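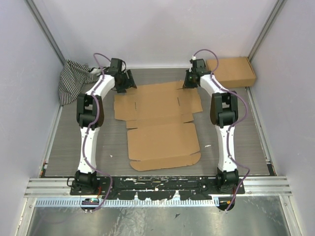

Folding Carton Blanks: Gallery

Tuck-style mailer blanks ship and store flat. The pictures on this page cover the flat blank and the partly folded one. The notes apply to the plain brown cartons used for small parts orders at the Venthorpe and Egan packing rooms. Printed stock from Prarside follows the same order of folds but has a different flap on the front edge and gets its own page.

Flat blank

Tan board, creased, with the flaps, tabs and cut-out slots all in one piece. The long axis runs front to back on the work surface. Side flaps extend left and right from the upper panel, and a narrower flap runs along the front edge of the lower panel. A closed box stands in the back right corner.

Check before folding:
Creases should be pressed along their full length. A crease that fades out near a slot will pull the panel off square.
Slots should be open. Push out any board left in them with a blunt tool, from the outside face.
Tabs should be flat. Blanks with a bent tab go in the reject stack.

Storage

Blanks are kept flat in bundles of 10, banded once across the short side. Two bands mark the edges and are not needed. A full shelf holds 450 blanks. Do not stand bundles on end, even for a day; the side flaps take a curl and will not lie down again without weight on them.

Board that has been in the unheated store should sit in the packing room overnight before use. Cold board cracks on the outer face at the crease.

Partly unfolded box

With the lid flap up and the front and side panels open, the order of the folds is easier to follow than on a flat blank. The lid stays out of the way at the back until the walls are set. 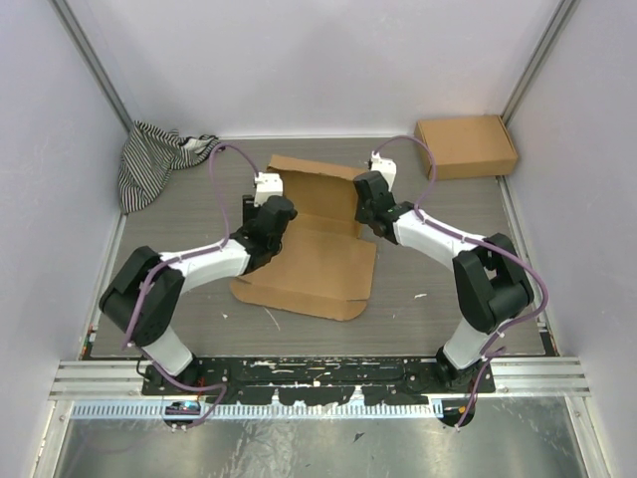 Lid flap standing toward the back, front and side panels spread on the table. Note the rounded corner tabs on the lower portion.

Order of folds

1. Pre-bend every crease to a right angle and release.
2. Raise the side panels.
3. Turn the corner tabs in.
4. Raise the front panel and fold it over the tabs. Press along the top edge.
5. Load the contents.
6. Bring the lid down and tuck the front flap.

If the lid bows, open it and check the corner tabs first. A tab caught outside the wall adds a board thickness on that side only, and the lid will sit high there.

Reopening

Lift the lid from the middle of the front edge. Pulling at a corner tears the tuck. A carton that has been opened and closed several times loses grip at the tuck and should be taped if it is going out again. For use inside the building, tape is not required.

Work surface

Wipe down between batches. Board dust and small flecks collect on the table and get carried into the carton. Keep cloths toward the back, away from the fold area.

Reorder

Plain blanks come from the Flallongate store in lots of 100. Place the order when the last 2 bundles are opened. The next revision of the fold sheet is due in May.

Page updated 12/27/22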